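Drultora (guitar)

The Drultora is a solid-body electric guitar made by the instrument firm Urnance. It was designed by Cuiping Deng and first offered for sale on 2nd January, after a short run of trial instruments had been lent to working players the previous August.

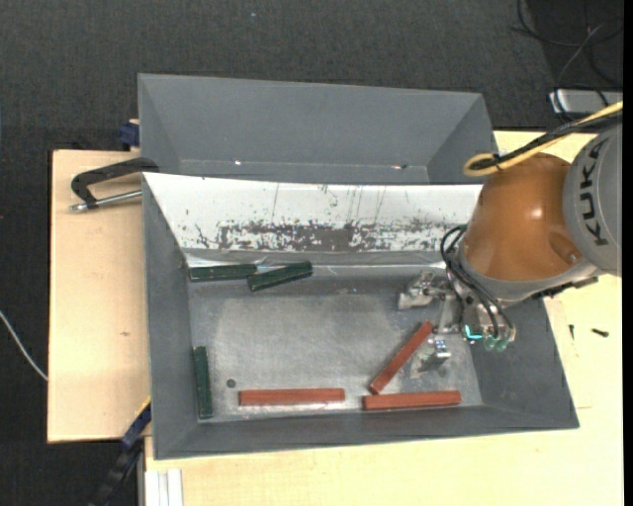

Background

Urnance began as a repair shop in the town of Lusow, where most of its trade was in refretting and rewiring older guitars. Deng joined as a repairer and later took charge of new designs. Her first instrument for the firm, the Qian, was a hollow-body model with a single pickup. It sold slowly, and owners often complained of feedback when playing at stage volume. The Drultora was planned as a solid-body instrument that would keep the neck shape of the Qian, which players had liked, and drop most of the rest.

Design

The body is mahogany with an offset waist and a deep cut on the treble side, giving easy access to the upper frets. The neck is maple, bolted on with four screws, and carries a rosewood fingerboard with 22 frets. Early instruments had a flat heel where the neck meets the body. This was later rounded off after players said it dug into the palm.

There are two humbucking pickups, wound in-house, with a three-way switch and one volume and one tone control. Pulling up the tone knob splits both pickups to give a thinner, single-coil sound. The bridge is fixed. A version with a vibrato arm was drawn up but was never put on sale — Deng felt that it upset the balance of the body on a strap.

Production

The first series ran to 323 instruments, each with a number stamped on the neck plate. These have a plain headstock with the maker's name in small capitals. The second series was larger, at 1000, and brought in the rounded heel, locking tuners and a slightly hotter bridge pickup. Numbering carried on from the first series, so the earliest second-series guitar is number 324.

A left-handed model was made alongside the second series and has its own numbering, which begins again at one. In all, 490 left-handed guitars were completed.

Finishes

Standard colours were black, cream and a dark red stain that lets the grain show through. A striped finish in cream and black was available to order during the second series. The stripes were masked by hand, so their width and angle differ from one guitar to the next. Some owners have had plain guitars refinished in this style, and the stamped number alone does not show whether the stripes are original.

Reception

Reviews of the first series praised the neck and the split-coil sounds but found the single tone control limiting. The second series was better received, although several reviewers thought the hotter bridge pickup was harsh through a bright amplifier. Many players lower it slightly on the treble side.

See also

Qian (guitar)
Offset guitar bodies
Coil splitting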